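Pukden Wedding Phrases

A word list of 2,000 short phrases that turn up on invitations, banners, favor bags and party supplies, in Chinese, Korean and English. Collected by Ye-seo Maeng and Gun-woo Heo after both got married in the same December and had opinions about the stationery.

What a row holds

Each row has the phrase, its language, a plain English gloss and a register from 1 (grandmother approves) to 3 (printed on a balloon). 我们结婚啦, "we're getting married" with a cheerful little 啦 on the end, is a 3 and proud of it.

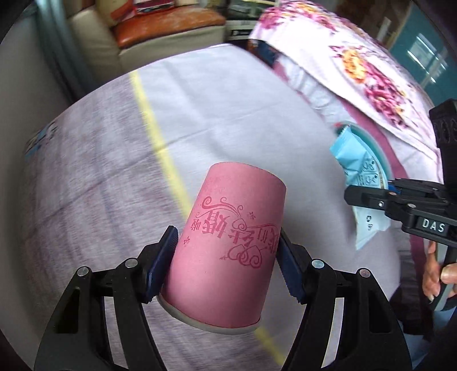

Known problems

Puns are glossed badly. Man-sik Pyo tried to fix 14 of them and went back to his day job. English rows lean hard on the word "forever."

Files

phrases.csv
glosses_old.csv (kept for spite)

License

Free to use, including at your own wedding. Send corrections to Gun-woo; Ye-seo has stopped reading them.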